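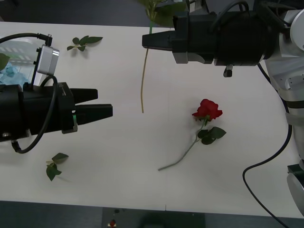
Datasets > Gardens > Lakwood Bloom Notes

2 min read

# Lakwood Bloom Notes

Garden diaries from Lakwood and Wastbridge, all typed up and ready to search! There are 4,000 entries, one per line, with plant, plot and month. Karabo Moodley did the typing (and chased down every smudged rose name).
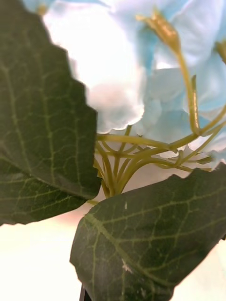

Vol. 2, p. 20

## What's in it

Roses and hydrangeas get the most ink, and the March pages on pruning are a joy to read. Spelling is left as written.

## Known gaps

The Nirkell plots have no rain notes. Kauko Heiskanen is still sorting those, so send him any old diaries you find!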